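플러런스(Plerance) 투표소 참관 기록단, 같이 하실 분 찾습니다

안녕하세요! 플러런스에서 선거 현장 기록 일을 맡고 있는 사람입니다. 공고문을 딱딱하게 쓰려다가 세 번쯤 지우고 그냥 제 말투로 씁니다. 좀 길어요. 급하신 분은 맨 아래 지원 방법부터 보셔도 됩니다.

저희는 브런드빌(Brundville) 시의회 보궐선거를 앞두고 투표소 현장을 기록할 분을 모집하고 있어요. 선거는 내년 5월이고, 시내 투표소 115곳 가운데 104곳에 기록원을 보내는 게 목표입니다. 나머지 투표소는 요양시설이나 병원 안에 있어서 별도 팀이 맡고요. 지난번 선거 때는 사람이 모자라서 제가 하루에 네 군데를 뛰어다녔는데(점심은 버스 안에서 삼각김밥이었습니다), 이번엔 정말 그러고 싶지 않아요.

무슨 일을 하나요

하루 종일 투표소 한 곳에 머물면서 정해진 양식에 보고 들은 걸 적는 일입니다. 문이 제시간에 열렸는지, 줄이 얼마나 길었는지, 휠체어 쓰시는 분이 들어올 수 있는 통로가 있었는지, 안내문 글씨가 읽을 만한 크기였는지 같은 것들이요. 누가 누구를 찍었는지는 절대 묻지 않습니다. 출구조사가 아니에요! 작년에 이걸 헷갈려서 지원하신 분이 꽤 계셨거든요.

양식은 크루거(Kruger)라는 기록지를 씁니다. 이름은 거창하지만 앞뒤로 인쇄한 종이 네 장이에요. 한 시간에 한 번씩 채우고, 특별한 일이 생기면 뒷장에 시각과 함께 따로 적습니다. 예를 들어 명부 확인이 오래 걸려 줄이 멈췄다든가, 누가 투표소를 잘못 찾아왔다든가 하는 일이요. 판단은 안 쓰셔도 됩니다. "직원이 불친절했다"보다는 "직원이 질문에 대답하지 않고 다른 창구로 갔다"가 저희한테는 훨씬 쓸모 있어요.

저녁에 투표가 끝나면 개표소로 이동하실 분도 따로 뽑습니다. 이건 자정을 넘길 수 있으니 다음 날 일정이 없는 분만 신청해 주세요. 저는 개표소가 더 재미있다고 생각하는데 동료들은 아무도 동의를 안 해 주네요.

이런 분이면 좋겠어요

만 18세 이상이면 되고, 학력이나 경력은 보지 않습니다. 브런드빌에 살지 않아도 괜찮지만 선거일 새벽에 도착할 수 있어야 해요. 첫차가 생각보다 늦으니 꼭 확인해 보시고요. 오래 앉아 있는 걸 잘 견디는 분, 글씨를 남이 알아볼 수 있게 쓰는 분이면 저는 두 팔 벌려 환영입니다. 악필이시면 노트북으로 입력하는 자리도 조금 있으니 지원서에 적어 주세요.

다만 아래에 해당하는 분은 이번에 함께하기 어렵습니다.
- 이번 보궐선거 후보자 본인이나 그 가족
- 정당 당직자, 또는 선거 캠프에서 일하고 있는 분
- 선거일에 투표 사무원으로 위촉된 분

정당에 가입만 하신 분은 지원 가능해요. 대신 배정할 때 참고해야 하니 지원서에 표시해 주세요. 그리고 기록 기간에는 소셜미디어에 특정 후보를 지지하거나 비판하는 글을 올리지 않겠다는 약속을 받습니다. 이 부분은 좀 까다롭게 봅니다. 기록원이 한쪽 편이라는 말이 나오면 그날 모은 기록 전체가 의심을 받게 되거든요.

교육과 모임

선거 전에 교육을 두 번 합니다. 첫 번째는 선거 절차와 기록지 쓰는 법이고, 두 번째는 모의 투표소를 차려 놓고 진짜처럼 해 보는 날이에요. 제가 까다로운 유권자 역할을 맡는데 연기가 해마다 늘고 있습니다. 두 번 다 오셔야 배정이 되고, 정 안 되면 보충 교육 날짜를 잡아 드릴게요.

장소는 스쿤드니스(Skundness) 회관 2층입니다. 엘리베이터 있고, 주차는 건물 뒤편에 하시면 돼요. 수어 통역이나 큰 글씨 자료가 필요하면 지원서에 남겨 주세요. 미리 알려 주시면 준비해 둡니다. 교육이 끝나면 늘 간단히 뭘 먹으면서 이야기를 나누는데, 꼭 남아 계실 필요는 없어요. 그래도 남으시면 제가 좋아합니다.

수당은요

제일 궁금하실 부분이죠. 선거일 하루 수당이 있고 교통비는 영수증대로 드립니다. 금액은 확정되는 대로 지원하신 분들께 메일로 먼저 알려 드릴게요. 교육 날에도 교통비는 나옵니다. 식사는 선거일에 두 끼를 제공하고, 채식 도시락도 됩니다. 개표소까지 가시는 분은 야간 수당이 더 붙고, 막차가 끊기면 택시비도 드려요.

지난 선거에서는 기록지가 885장 모였습니다. 이번엔 1000장을 넘겨 보고 싶어요. 모은 기록은 이름을 지우고 정리해서 보고서로 내고, 참여하신 분들께는 인쇄본을 한 부씩 보내 드립니다. 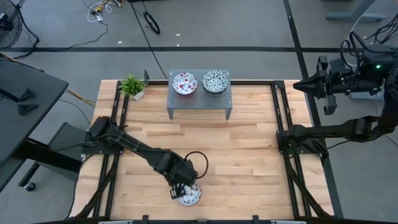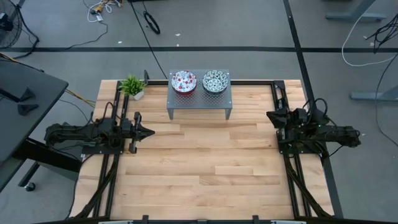
무늬 있는 그릇, 빨간 그릇, 청록색 그릇
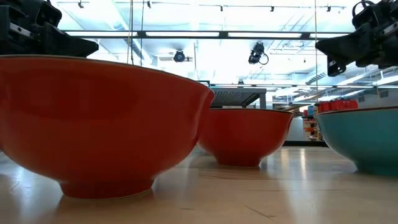 지원 방법

1. 플러런스 홈페이지의 '기록단 모집' 게시판에서 지원서를 내려받아 주세요. 한 장짜리예요.
2. 지원 동기는 다섯 줄이면 충분합니다. 길게 쓰셔도 다 읽긴 하지만 길이로 점수를 주진 않아요.
3. 희망하는 동네를 세 곳까지 적어 주세요. 본인이 투표하는 투표소에는 배정하지 않습니다. 투표를 언제 할지도 미리 생각해 두시고요(사전투표를 권해 드려요).
4. 개표소 기록도 하고 싶으면 맨 아래 칸에 표시해 주세요.
5. 다 쓴 지원서는 같은 게시판에 비공개 글로 올려 주시면 됩니다. 종이가 편하신 분은 스쿤드니스 회관 1층 안내대에 맡기셔도 돼요. 봉투 겉면에 '기록단'이라고만 써 주세요.

서류를 보고 나서 짧게 전화를 드립니다. 면접이라기보다는 서로 궁금한 걸 묻는 통화예요. 10분 정도 걸리고, 낮에 통화가 어려우면 저녁 시간으로 맞춰 드릴게요.

자주 물어보시는 것들

친구랑 같은 곳에 배정될 수 있나요?
큰 투표소는 두 명씩 들어가니까 가능합니다. 둘 다 지원서에 서로의 이름을 적어 주세요. 같은 가족이면 다른 투표소로 나누고 있어요.

외국 국적인데 지원해도 되나요?
네, 됩니다. 기록원은 투표권이 없어도 할 수 있어요. 다만 기록지는 한국어로 쓰셔야 해요.

사진을 찍어도 되나요?
투표소 안에서는 안 됩니다. 건물 바깥 입구나 안내 표지판은 괜찮지만 사람 얼굴이 나오지 않게 해 주세요.

중간에 문제가 생기면 제가 나서야 하나요?
아니요. 적고, 저희 상황실에 전화하시면 됩니다. 기록원은 직원에게 지시하거나 유권자에게 안내를 하지 않아요. 누가 화장실이 어디냐고 물으면 그건 알려 주셔도 됩니다.

하루 종일이 부담스러운데 반나절만 할 수 있나요?
오전조와 오후조로 나누는 투표소가 몇 군데 있어요. 자리가 많지는 않아서 먼저 신청하신 분부터 채웁니다. 수당은 절반이고 식사는 한 끼예요.

그 밖에 궁금한 건 게시판에 댓글로 남겨 주세요. 제가 직접 답합니다. 주말에는 답이 좀 늦을 수 있어요.

글 올린 날: 2025년 11월 19일
플러런스 현장기록 담당 드림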